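Hand-held grippers: blue ribbed pads or black ones for soft goods?
Grippers and End Effectors
July
Posted by tmarrow

I'm putting together a set of finger pads for a hand-held two-finger gripper and I'd like to hear from people who have used one on clothing and other soft things. We have been picking small textiles with it: socks, dish towels, baby hats, that sort of item.

Right now I have two pad materials on the bench. One is a soft blue silicone with ribs across it. The other is a harder black rubber, also ribbed. The fingers and linkage are the same for both. The black pads came with the Duvodetti kit. The blue ones I cast from a mold that was posted here a while back.

So far the blue pads pick up thin knits better. The black pads let go cleaner. With the blue ones a sock sometimes stays on one pad when I open up, and then I have to shake it off, which spoils the recording.

Questions:
- Is anyone running one of each?
- How long do the soft ones last?
- Does pad color matter to your tracking?

gantry_lou wrote:

I'd go with black and forget the blue. I ran soft pads for one month on a Trolletti arm and replaced them twice. The ribs fill up with lint and after that they are slicker than the hard ones. You can wash them, but you will be washing them every day if you work with fleece or anything fuzzy.

Color does matter. If you track the fingers visually to get the opening width, black pads on black fingers give you very little to work with. We put a strip of tape on ours.

edivaldo_v wrote:

I don't agree that black is better across the board. It depends on how you grab. If you come down from above and pinch up a fold, the soft pad wins because it catches the fabric with less closing force. If you come in from the side and get the whole thickness of the item between the fingers, both are fine.

Mine are rated for 2,000 closes by the guy who sells them. I have no idea how he got that number. I changed mine when the ribs started to tear at the tip, and I hadn't kept a log.

For cleaning I use packing tape, sticky side on the pad, close the gripper on it and pull. No washing needed.

Edivaldo Vasconcelos

tmarrow wrote:

Thanks. The tape idea is good and I'll try it. Lou, what hardness were your soft pads? Mine are quite soft, and I'm starting to think they are too soft.

gantry_lou wrote:

I don't remember. Softer than a pencil eraser. The replacements were firmer and they did hold up longer, I'll give you that. Still went back to black.

pk_testa wrote:

We sell the Testa wrist camera so take this as you like – the pads are not what costs people the most picks with cloth. It's seeing where the fold is. With a wide lens sitting low behind the fingers you get plenty of background and the item itself is small in view until you are nearly on it. Move the camera up before you spend money on pads.

edivaldo_v wrote:

Moving the camera up means the fingertips are farther from it and you lose the contact point when the item is bunched. I tried it and moved it back. A small screen on the side of the grip did more for me than any camera position, since you can check what the camera has without walking over to a laptop.

bozena_c wrote:

I use one of each, to answer the first question. Did a comparison last week at our place in Jullcombe, on a bed, because a mattress gives under the fingers and that is the case I care about. First picture is a single sock with blue pads on both fingers. Second is a mixed tin of soft things, with blue on the left finger and black on the right.

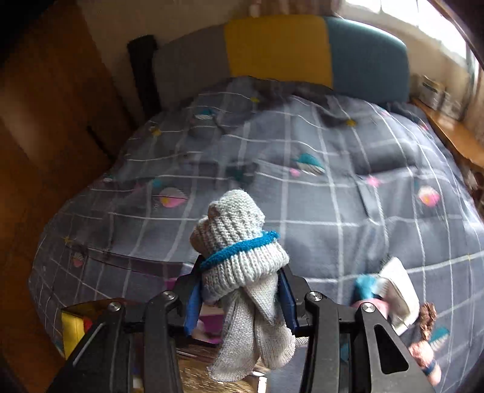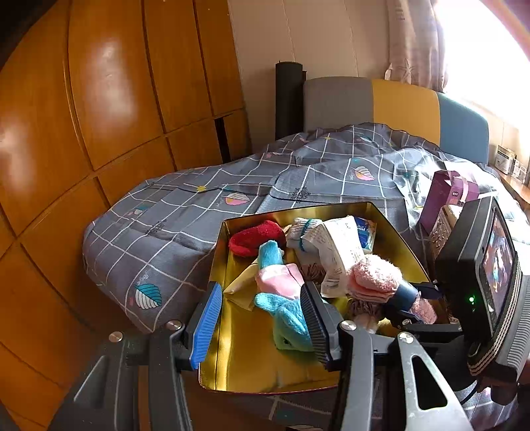 Posted by Bożena Cieślak (bozena_c), 4:38 PM

What I wrote down afterward:

Single items on the duvet were easy with two blue pads. The knit bunches up and stays in. The trouble was the duvet itself. If I pushed down too far I got a pinch of the cover along with the sock, and the soft pads are good at that too.

In the tin I liked the mixed pair more. With two blue pads I kept bringing up neighbors, mostly the fluffy stuff. With one black pad the item slides a little on that side as you close, and the neighbor tends to drop back. I did 38 picks from the tin with each setup. The mixed pair brought up an extra item 3 times. The blue pair did it more often than that, but I changed my closing speed partway through so I don't want to put the number here.

Release was better with the mixed pair as well. Things stuck to the blue side only, and a small turn of the wrist got them off.

The tin walls are a separate problem. The shiny inside reflects a lot and I wouldn't trust depth in there. I was only using color.

gantry_lou wrote:

Which side do you put the black one on, and does it matter?

bozena_c wrote:

Right. I haven't tried it the other way around. I turn my wrist the same way every time to shake things loose, so it probably does matter for me.

pk_testa wrote:

For the reflections, try a matte liner in the tin, or turn the exposure down and lock it. With a window in view the auto exposure will be moving the whole time.

bozena_c wrote:

I don't want a liner. The containers people have at home don't come with liners. Locking the exposure I can do.

edivaldo_v wrote:

Agree on the liner. On the extra items – did you slow down or speed up when you changed the closing speed?

bozena_c wrote:

Slowed down. It helped with the plush and made no difference I could see with the socks.

tmarrow wrote:

This is what I was after. I'll cast 4 more pads in a firmer mix and run one blue with one black, then swap sides. I'll keep one closing speed for the whole thing. Lou, I'll do a fleece set too and log the cleaning.

gantry_lou wrote:

Fine. Count the tape pulls as cleaning.

Last updated: July, 9:04 PM
Contact the moderators | Copyright remains with the individual posters | Back to top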